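Kapitel 6
Helle Töne im Innenraum

Wer einen Raum plant, entscheidet früh über die größten Flächen. Wände und Böden bestimmen, wie hell ein Zimmer wirkt und welche Farben daneben noch bestehen können. Imelda Evangelista legte für den Umbau in Preltutside 9 Farbproben an und behielt am Ende 2 davon, ein Grau und ein Beige.

Das Kapitel behandelt zunächst den Farbstich, dann das Muster und zuletzt den Glanz. Die Übungen stehen in Abschnitt 6.4.

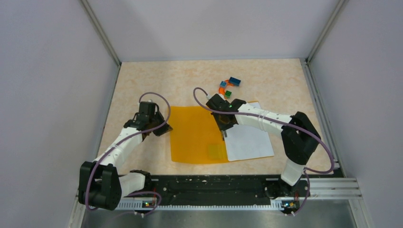
Ein reines Grau kommt in Innenräumen selten vor. Meist enthält es einen Anteil Blau, Grün oder Violett — sichtbar wird er erst neben einer zweiten Farbe. Blasses Lavendelgrau an glatten Wänden und eine marmorierte Tischfläche in hellem Beige mit Pfirsichton bilden einen solchen schwachen Kontrast von kühl und warm.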